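Subject: Re: [bravine-av] soundbar lip sync, and which port do you all use

Hi Eduardo, hi everyone,

Sorry to be slow, I wanted to sit down with the set for a whole evening before I said anything (and then my sister called, and you know how that goes!).

Eduardo Prata wrote:
> We moved the Rizk soundbar into the den and now the voices come
> after the lips. It's a 60 inch set and the bar is on the optical
> cable. Is it the bar or the TV? I'd hate to send it back.

Please don't send it back yet. I had the very same trouble when we put ours in, and I was ready to blame the bar too. On my set it was the picture mode and the audio settings between them, and once I had gone through both I could watch the Saturday movie without grinding my teeth. I've put my notes under headings so you can skip the parts you've done.

CABLE AND PORT

Try HDMI in place of the optical cable if your bar takes it, and use the port on the TV marked ARC. Mine is the one nearest the wall, naturally, so I did it lying on the carpet with a flashlight in my teeth.

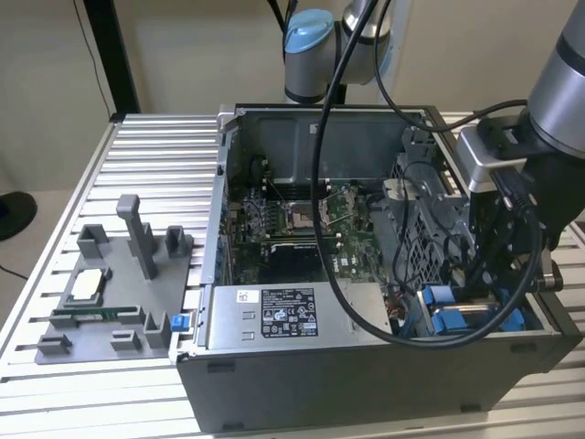

SOUND SETTINGS

Look for "digital audio out" and switch it from Auto to PCM. Then find the audio delay and set it to zero before you touch anything else, so you know where you're starting from. The Dirkia box under our TV has a delay setting of its own, tucked away on the second page, and it was sitting at 70. I don't remember ever putting it there! Give each change a few minutes of a talk show, where somebody is always facing the camera.

If the voices come early after all that, nudge the bar up a little at a time until it looks right to you.
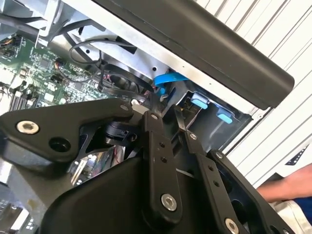
Farah Pangaribuan tells me she left all her delay settings alone, and that turning off the surround effect on the bar was enough to bring the voices back in line, so try that first if you'd like the easy road.

Let us know how you get on, Eduardo, and tell us which bar it is, the older one or the newer.

Warmly,
Roya Vahidi

2 replies | 234 views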